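Smoky drawers, 551 of them, go out to Nedthorpe desks

Staff at the Nedthorpe library annex start getting new desk organizers Thursday, and the first thing most of them will want to know is whether the drawers stick. Short answer, no. Not so far.

The order is for 551 units of the Joseph, a small see-through drawer cabinet in smoky brown plastic, sold by Prudgate. Stacked drawers, clear handles, dividers inside. Meant for paper clips, stamps, spare keys, all the stuff that now lives in mugs.

Andor Lengyel, who runs supplies for the annex, said the old cardboard trays had to go. "They sagged. You'd pull one and the bottom stayed behind," he said. He picked the tinted plastic over plain clear. Looks tidier when its full, he said, but you can still tell which drawer has the stamps.

Cost was not released. Delivery is by Punport, 19 boxes to a cart, starting at 9 a.m. at the side door. Anyone parked there will be asked to move.

Not everybody is sold. Hiwot Tsegaye at the front desk said she would of liked a deeper bottom drawer, for envelopes. She also wants labels. Labels are coming, Lengyel said, no date yet.

The smoky drawer unit on a white tabletop:
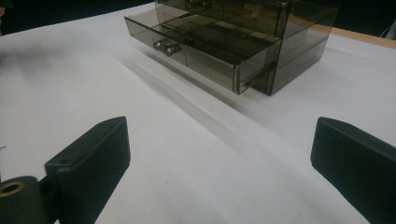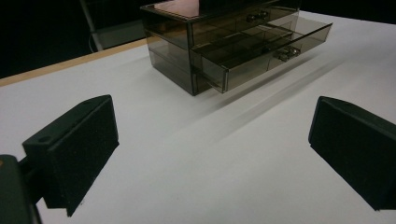
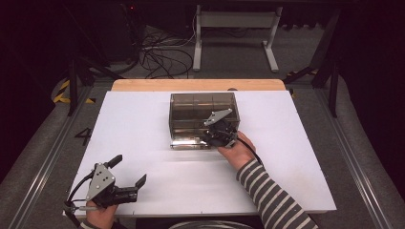
Each desk gets one cabinet. Mail room gets 2. Staff are asked to empty the old trays before the carts come by and leave them flat by the elevator for recycling. Loose keys go to Lengyel in a marked envelope, please, not in the tray.

Desks on the upper floor are last on the list and may have to wait until almost closing. Anyone who is out that day can pick theirs up from the supply room the next morning. Questions to the front desk.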